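In Praise of Dishes You Can See

I have been on the side of open storage ever since I moved into the rental on Tseng Street, where the kitchen had exactly one cabinet and the door of it stuck. I hung my cups up out of desperation and within a month I was a believer. Color belongs out in a kitchen! So do the everyday things, the mug you reach for half asleep and the plate that gets your toast.

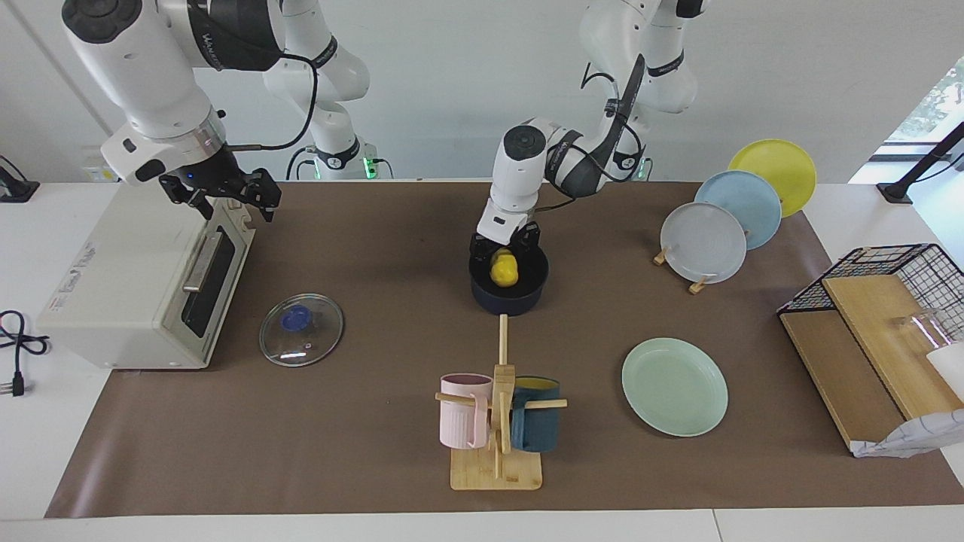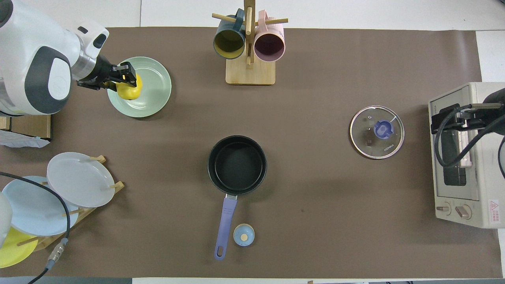
A mug tree, a mint-green plate and a glass lid with its knob up, all within reach.

Is a mug tree worth the counter space if you only own a few mugs?

A small collection is where it works best. The base takes up very little counter, you can lift any cup without moving another one, and you stop buying mugs because you can see when the pegs are full.

That last part changed me more than I expected. My friend Hsin-yi Wu once counted the dishes in her parents' house in Lembridge while they were getting ready to move, and she came up with 155 pieces for two people. Most of it had been in the back of a deep cupboard, in stacks, for years. There was a whole set of soup bowls her mother had been sure was broken. I love those soup bowls (I have two of them now) and it makes me a little sad to think of them sitting in the dark all that time.

The case against me is dust, and I've heard it plenty. Chak-lun Hsueh, who lives upstairs and cooks far better than I do, keeps everything behind doors and thinks my kitchen looks like a yard sale. Fine! But dust settles on things you don't use. A cup that gets picked up every morning and washed every night doesn't have time to get dusty. If something on your shelf has a gray film on it, that tells you something useful, and you can put it in the box by the door and let somebody else have it.

Grease is a fairer complaint. Keep the rack away from the burners, and hang the mugs with their mouths tipped down if the pegs allow it. I'd say the same for plates: a little wooden stand holds one upright so you can admire it, but I wouldn't put it next to a frying pan.

Then there are lids, which I could go on about all day. Lids are the reason people hate their cabinets. They slide, they roll, they wedge themselves behind the colander. I've tried the rack inside the door and the tension rod in the drawer, and what I do now is much simpler. The lid lives with its pot. When the pot is out, the lid is out, flat on the counter where I can grab the knob. Glass ones are the best for this as you can see what's cooking without lifting them.

And please, mix your colors. When I was furnishing my first place I thought grown-ups owned matching sets, so I saved up for a plain white one from a shop in Curcombe and never felt a thing for it. These days I have pink next to teal next to yellow, bought one at a time, and I know every piece. Breakfast in February, when it's still dark at seven, is a lot easier to face with a yellow plate.

I'm not asking anyone to tear their doors off. Try it with one shelf, or just the mugs. Leave them out until the end of the month and see which ones you reach for.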